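Clearing the side yard, and what went where

31/10/2021

The side yard at the Nilcombe house is empty for the first time since we moved in. It took two weekends and more phone calls than I expected, so I'm writing it down while I remember the order of things. My sister-in-law has the same job ahead of her and asked for notes.

The yard is a strip between the house and the fence on the north side. The previous owners used it as a dump and so did we. There was a collapsed rabbit hutch, a stack of fence boards, a bathtub full of dirt, four bald tires, a rolled-up section of chain link, and under all of it a layer of leaves and ivy that had turned into something close to soil. In June I cut the ivy back from the gate so I could open it, looked in, and shut it again.

I got three quotes. Seswood wanted a flat $3,595 and would do everything, including raking out. A man named Santino Ibarra, who hauls on his own with a dump trailer, came by after work and walked the strip with me. He said he'd charge by the load and I'd save money if I pulled the metal out first, since the scrap yard takes it free and he pays by weight at the transfer station. The third company never called back.

I went with Santino. He was booked until the end of the month, so that gave us time to sort.

Sorting was the slow part. Maximiliano Salinas from next door lent me his long pry bar and a wheelbarrow with a good tire, and helped me tip the bathtub. It was steel under the enamel, so that went in the metal pile. The fence boards were full of nails. I started pulling them and quit after an hour. The transfer station takes painted and nailed wood together as long as no piece is longer than eight feet, so I cut the long ones and stacked them by the gate.

Valentina did the inside of the house at the same time. The hall closet and the mudroom had been feeding the side yard for years in a way, because when we ran out of room indoors things went out the back door. She went through coats, sweaters, boots and the box of gloves, and we ended up with two bags for Cáceres, the thrift store on the corner by the post office. Delia Cáceres only takes knits in the fall, so the timing was good.
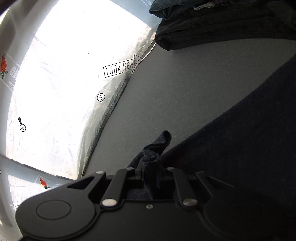 Dark navy fabric, one pinch of it.

Things Delia will not take: pillows, anything with a zipper that doesn't close, single boots, bike helmets. Those go in regular trash, except the helmets, which I still have in the garage.

Back to the yard. The tires were the one item that cost extra no matter who I asked. Our county charges per tire and wants them off the rim. Two were still on rims. The shop on Surnine Road popped them off for me while I waited and kept the rims for scrap, and then said they'd take the tires too for the same fee as the county. I paid them and saved a trip. I wish I'd asked there first.

Paint and chemicals were next. We had old deck stain, a can of something with no label, and a jug of weed killer that had come with the house. None of it can go in a trailer load. The drop-off day is the second Saturday of the month and you have to show a utility bill. The line of cars went out to the road but it moved fast, and they lifted everything out of the trunk themselves.

Santino came on a Friday with his nephew, early. I had guessed two loads and it was three. The ivy roots and the wet leaf layer were the reason. That stuff looks like nothing on the ground and then it fills a trailer. He took the green waste as its own load, because clean green waste is cheaper to tip and gets composted, but he had me go over the pile for plastic first. I found plant pots, twine, part of a tarp and a length of drip hose. If I did it again I'd rake onto a tarp from the start and pick through it as I went.

The weights from the slips came to 3,077 pounds for the wood and mixed junk together. I didn't get a slip for the green load.
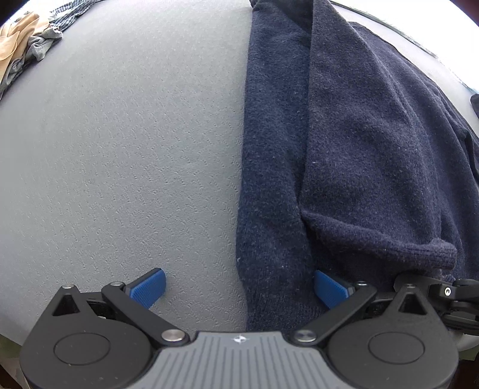
All in, we paid less than the Seswood quote even with the tires and the extra load, but we also put in most of four days of work. If you have a bad back or no neighbor with a pry bar, the flat price might be the better deal. I'd also ask any hauler these before booking: whether they charge by volume or by weight, whether the tipping fee is in the price, and what happens if it runs over. Santino told me all that without being asked. One of the companies could only tell me "it depends on the truck."

A few smaller notes for my sister-in-law:

Do the gate first. Ours only opened two-thirds of the way until I dug out behind it, and we'd been carrying everything sideways through the gap.

Wear real gloves. The chain link had been cut with bolt cutters at some point and the ends were sharp.

Don't wait on the city's bulky pickup. I called and the next open slot was 28 days out, with a limit of five items.

Keep some of the leaf mold if it's clean. I put four wheelbarrows of it on the vegetable bed before I thought to check how much plastic was in there, and I'm still picking bits out, but the soil underneath was very good.

What's left now is bare dirt with a slope toward the house. Joar Moen, who put in our back patio, looked at it and thinks it needs regrading before anything gets planted or paved. He can't start until after the holidays. Until then I've laid cardboard and wood chips over the whole strip to keep the ivy down, and the trash cans have moved back there. The pry bar went home to Maximiliano yesterday.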